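Search articles, topics, issues
Go

The Floor Above

Why impact noise passes through buildings that meet the code, and what a retrofit can and can't do

868 shares

Most complaints about noise in apartment buildings concern feet. Speech and television come second, plumbing a distant third. The pattern holds in old buildings and in new ones, and it holds in buildings where every floor assembly was tested and passed.

Two separate properties are involved. Airborne sound insulation describes how well a floor or wall blocks sound that starts in the air, such as a voice. Impact sound insulation describes how well a floor resists turning a blow into sound in the room below. A floor can be good at one and poor at the other. A bare six-inch concrete slab is the standard case: heavy enough to stop conversation almost entirely, and stiff enough to pass the click of a hard heel with little loss.

In the United States the first property is reported as a Sound Transmission Class and the second as an Impact Insulation Class, or IIC. Higher is better for both. The usual code minimum for the floor between two dwellings is 50 when the assembly is measured in a laboratory and 45 when it is measured in the finished building. The gap exists to allow for the difference between a specimen built under controlled conditions and the same drawing built by a crew on a schedule.

The test itself is simple. A tapping machine is set on the floor. It has 5 steel hammers in a line, each a little over one pound, and each falls just over an inch and a half. Together they deliver ten blows a second. A microphone in the room below records the sound level in sixteen bands from 100 hertz to 3,150 hertz, the readings are corrected for how reverberant the room is, and a reference curve is fitted to the result.
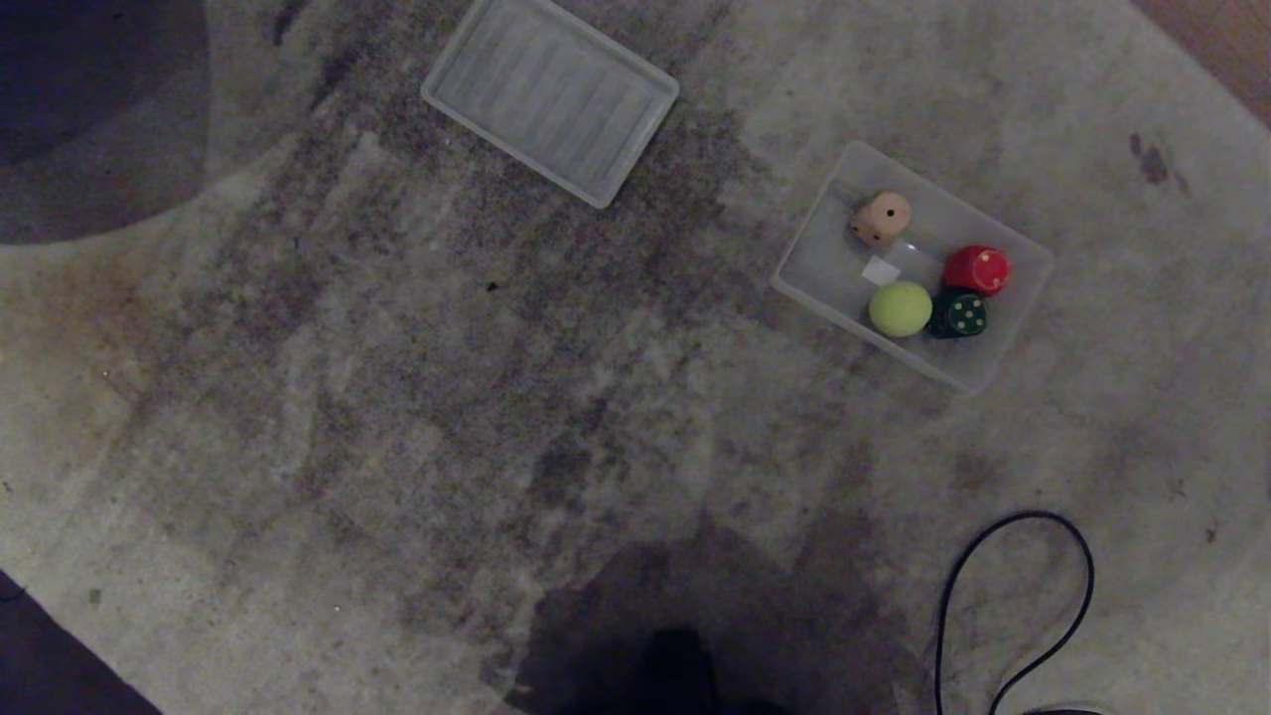
The range of those bands is where the trouble starts. A person walking in socks produces most of their energy below 100 hertz, and much of it below 60. None of that is counted in the rating. The tapping machine, being hard and light, excites the floor mainly at the middle and upper frequencies. It is a fair model of a dress shoe and a poor model of a heel landing with a body's weight behind it.

Residents describe the two sounds differently. The first is a click or a tap. The second is a thud, and it is often felt in the chair or the bed frame as much as heard. A soft covering deals with the click very well. It lengthens the time over which the blow is delivered, and a longer blow contains less high-frequency energy. It does almost nothing for the thud, where the blow was already long.

The Stisovby conversion is a useful case. It is a former textile warehouse, seven stories, with a heavy timber frame and plank floors, turned into rental apartments in two phases. In the first phase the planks were left exposed on the ceiling side, as the brokers wanted, and all the acoustic treatment went on top: a rubber mat, a layer of gypsum concrete, a thinner mat, and engineered wood. The laboratory report for a similar assembly showed an IIC of 53. Field tests in the finished apartments gave results from 44 to 51, with most rooms passing.

Complaints began within a month of move-in. The owner hired Polishchuk, an acoustical consulting firm, which repeated the standard test and then measured the same rooms down to 25 hertz. Above 100 hertz the floors performed as designed. Below it the levels rose steeply, and the highest reading in nearly every room fell close to the natural frequency of the planks between beams.

The second phase was built differently. The designers gave up the exposed planks in the bedrooms and hung a ceiling of two layers of gypsum board on spring isolation hangers, with mineral wool in the cavity. The field IIC went up by 7 points in the rooms compared. The low-frequency levels fell by more than that figure suggests, and they are what the management office was hearing about. Ceiling height dropped by a little under eight inches.

The weight of the ceiling and the depth of the cavity both matter. A board ceiling on springs behaves as a mass on a spring, and it isolates only above its own resonance. The trapped air is also a spring, and in a shallow cavity it is a stiff one. A ceiling hung two inches below the planks can resonate right in the footfall range and make matters worse. This is a common result of retrofits in which the installer tried to save headroom.

Floating floors follow the same arithmetic from the other side. The screed or board is the mass and the mat beneath it is the spring. Thin mats, in the range of an eighth to a quarter of an inch, give resonances well above 100 hertz in light assemblies. They improve the rating and leave the thud alone. To bring the resonance down the designer needs a heavier topping, a softer and thicker mat, or both, and the structure has to be able to carry it.

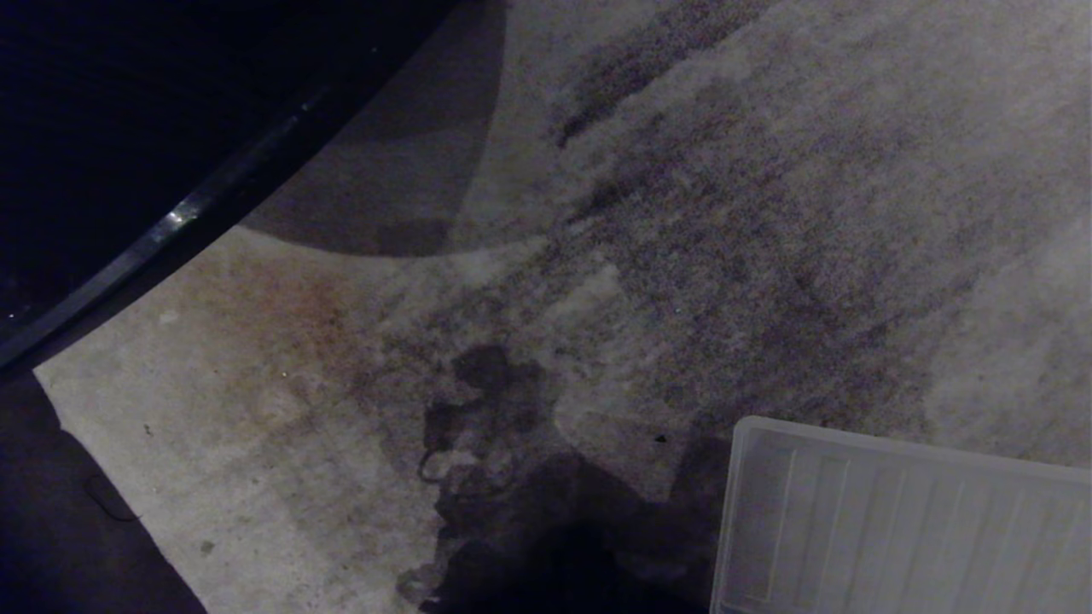

Does a thick pad under a carpet fix footstep noise from upstairs?

It fixes the sharp part. Carpet and pad over a concrete slab can raise the IIC by 20 points or more, and heel clicks, dropped keys and scraping chairs are greatly reduced. On a light wood-framed floor the low thud of walking remains close to what it was, and the only effective remedies are added mass, added stiffness, or a properly isolated ceiling.

The manufacturers of mats are aware of the confusion and have mixed incentives about clearing it up. Product literature tends to give one large number, and the number is usually the IIC of a full assembly, including a thick slab and often a suspended ceiling as well. The mat's share may be small. A more useful figure is the improvement measured on a standard bare slab, reported as delta IIC. Jirkeo, which sells recycled rubber underlayment to multifamily builders, now prints both on its data sheets, along with a curve by frequency. The curve for its thinnest product shows no improvement at all in the lowest three bands. Its sales staff are reported to dislike the curve.

Workmanship accounts for much of the remaining spread. A floating floor works only when it touches nothing but its mat. A single run of baseboard nailed down tight onto the finished wood connects the floor to the wall, and the wall carries the vibration down past every layer beneath. So does screed that leaked through a torn seam and set against the slab. So does a radiator pipe packed in mortar. Acousticians call these bridges, and one bridge in a bedroom can take 5 points off the field result. The perimeter strip that prevents them costs very little and is the item most often left out.

Ceilings have their own version. Resilient channel, the light metal strip used to hang gypsum board from joists, depends on the board being fastened to the channel alone. A screw that is slightly too long passes through the channel and into the joist. The ceiling looks the same afterward. Inspectors rarely catch it, as the board is up by the time they arrive.
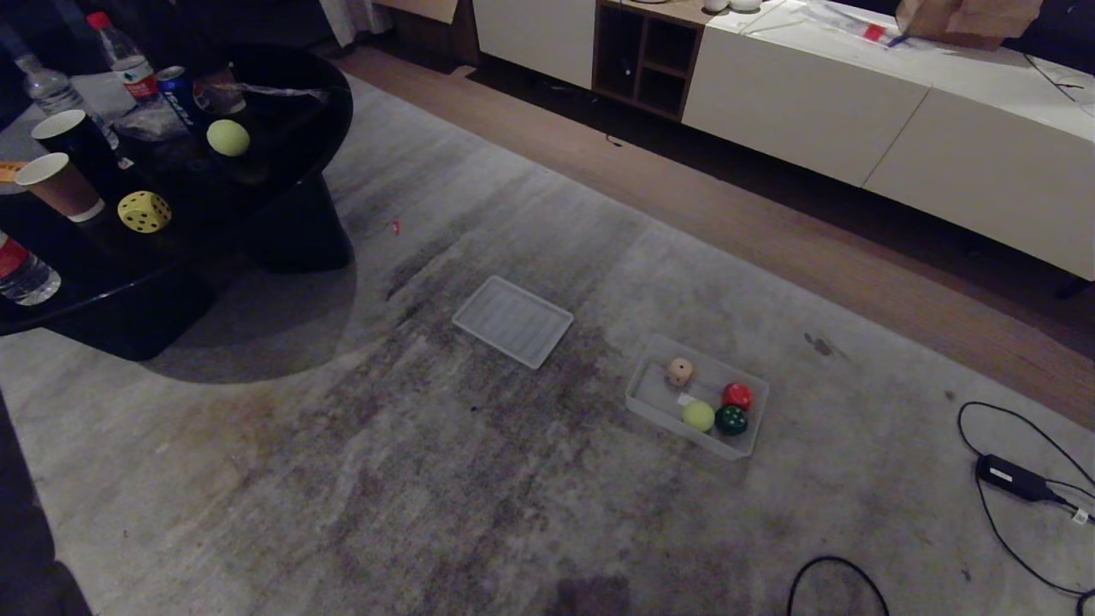 Flanking is harder to deal with after the fact. Sound that enters the structure at one point travels along beams and through party walls, and comes out in rooms that share no surface with the source. At Groltby, a four-story wood-framed block finished with a continuous subfloor running beneath the walls between units, tenants on the second floor were blaming the apartment directly overhead for noise that came from the unit diagonally above. Accelerometers placed on the subfloor showed a loss of only a few decibels across the party wall. Cutting the subfloor at the wall line would have interrupted the path during construction. It wasn't possible once the walls were standing on it and the panels were serving as part of the building's lateral bracing.

The fix chosen there was partial. A second layer of board was laid over a mat in the upper units as each one turned over, and the corridor doors were fitted with soft closers, which had been producing their own share of the impacts by their absence. Levels came down in the middle bands. The low bands moved by two or three decibels, enough to measure and at the edge of what a tenant would notice.

Several supplementary ratings have been developed to cover what the single number leaves out. One uses only the low bands, measured with the same tapping machine, and correlates better with how annoyed residents say they are. Another uses a heavy rubber ball dropped from just over three feet, which loads the floor much as a child jumping would. Japan and Korea have used heavy, soft sources of this kind for decades. In North America they turn up mostly in consultants' reports and in condominium disputes, where each side brings the rating that suits it.

For a buyer or renter, the documents worth asking for are the field test reports, with the room pairs identified, and a section drawing of the floor and ceiling. A laboratory number by itself describes a floor in a laboratory. Where no field test was made, the section drawing still allows a reasonable guess. Mass per square foot, cavity depth and the type of hanger will account for most of the low-frequency result, and the surface finish will account for most of what happens above it.

7 comments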